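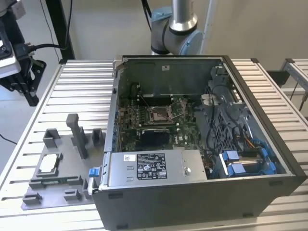

What should be written down before a robot is allowed to change a processor?

Who stops it, how hard it may push, and what the arm does when a part isn't where it should be. Those three go on paper first. Speeds and fancy motions can wait.

That's the short version of the house rules at Zustik, where two arms share one table and old desktops get opened up for parts. The long version used to be 25 pages. Burgi Ruchti cut it to 2. "Noone read page nine," she says. Page nine was the one on static.

Static is now line one. Ground the table, ground the case, ground yourself – in that order, every time the side panel comes off. Power lead out of the wall before anything else. Not switched off. Out. And hands never go inside the power supply, whatever the job sheet says.

Line four is the one people argue over. No arm goes near an open socket unless the lever is up and a person has looked at the pins. Looked, with a light, from two angles. Bent pins are the most common write-off in the shop's log, which stood at 1,696 entries when I visited. 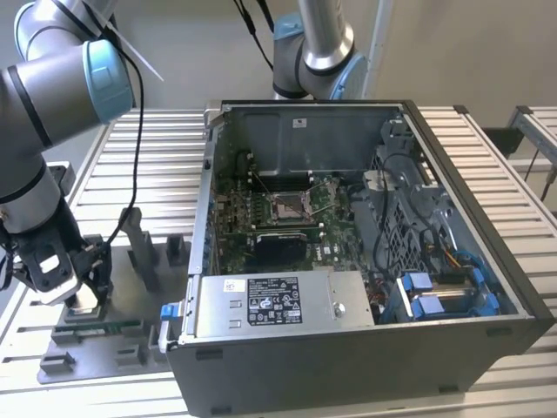 Then there's the sharing problem. Two arms, one case. Ruchti's rule is dull and it works: only one arm may be inside the rim of the case at a time, and the other holds outside until it's told the space is clear. Slower, sure. The programmers grumbled for a week.

Soon-im Jeon wrote the force limits. She wouldn't give me a single number for the whole job and got a bit cross when I asked. A memory stick needs a real shove. A processor needs none, it should drop in under its own weight, and any push at all means stop. So the limits go by part, kept in a plain table called Mollar, and changing one takes two signatures. Hers is usually the second.

Grip is its own line. Hold a chip by the edges, never across the contacts. If it slips, the arm freezes and a person picks it up. No second try. Jeon again: "The second grab is were you break it."

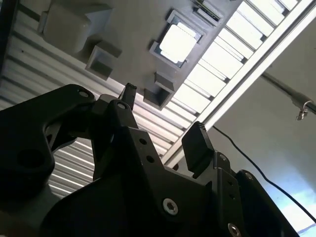

Before the first run of the day

Fingers get checked before anything moves. Screws snug, pads clean, cables with enough slack for the full reach. Then one slow pass with nothing in the grip, someone's hand on the stop button the whole way. Skip it and the day's log is marked void – harsh, but it has happened only once.

Holders get wiped and each part goes in its own slot. If a slot is worn, it's swapped out, no tape, no packing with paper.

The rules are reviewed every December. Anyone on the floor can propose a change, and the last round brought in 229 of them. Most were about wording. A good few were about lunch.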